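Packing and Storage of Poker Sets: Project Report
Irina Grecu
Product Handling and Packaging, second-year project

Print this page
E-mail this page

1. Background

The games club lends out poker sets in carrying cases. They go out complete and often come back with chips in the wrong slots, a die missing, or the cards pushed in sideways so that the lid won't shut. My project was to find out which kind of case is easiest to pack correctly and to write a packing order that a borrower could follow without help.

I started in June with a short survey of people who had borrowed a set. I got 53 replies. The most common complaint was that the borrower could not remember where the small pieces went. The second was that the lid caught on something when it was closed.

2. The cases

I compared two styles. The first is a black case with a foam tray, where the chips stand in stacks and the dice and the card box have places between them. The second is a silver aluminum case with a lid lined in black foam. For the trials both were set open on the table with their handles toward the front, so that the contents could be reached from the same side.

In the black case the chip colors are kept apart, orange and white with blue-gray on the left, purple with teal-green on the right. The dealer button, the dice and the card box go down the middle. I kept this arrangement for every trial. 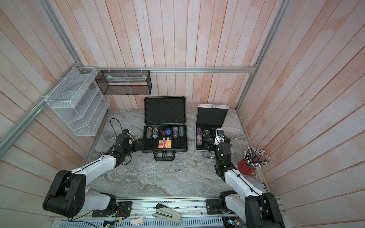

3. Packing order

I tried several orders and settled on this one:

- Chips first, one color at a time, left side before right.
- Card box next, flat and printed side up.
- Dice, then the dealer button.
- Look across the top of the tray for anything standing proud.
- Lower the lid with one hand flat on it. Do not press.

The order matters most for the card box. When the dice went in first they tended to roll into its space, and the box then sat at an angle. People who were given a printed card with the order on it had fewer problems than people who were only told.

4. Lids and corners

I had planned to look only at the inside of the cases, but the survey replies about lids made me add this part. A lid can be stopped by a piece that is a little too high, and the person closing it usually pushes harder. This puts strain on the hinge side and on the corners.

A smooth panel with a raised rim is easy to wipe, but dust and crumbs collect along the seam beside the rim. A dry brush got most of it out. A cloth only moved it along.

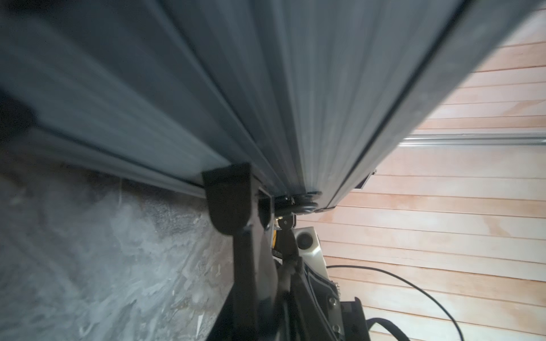 I also checked whether the foam changed with use. Pieces of upholstery foam from Vasiliu, cut to 3 sizes, were compressed by hand 400 times each and left overnight. The thinnest piece did not come all the way back. I would use the middle size for any replacement tray, and cut the chip slots slightly narrow.

5. What I would change

The trials were too short. Most people packed each case once, and I can't say whether they would remember the order a month later. I should also have tried the silver case with a full set of dice and cards, as it was only tested with chips. The printed card needs larger type and a small drawing of the tray.

The club has agreed to tape a copy of the card inside each lid next term.

Related reports
- Labeling Shelves in the Urnach Reading Room
- Taser Street Toy Library: Sorting Returned Puzzles
- Pokora Board Game Boxes and Why They Split
- Storing 156 Chess Pieces in One Drawer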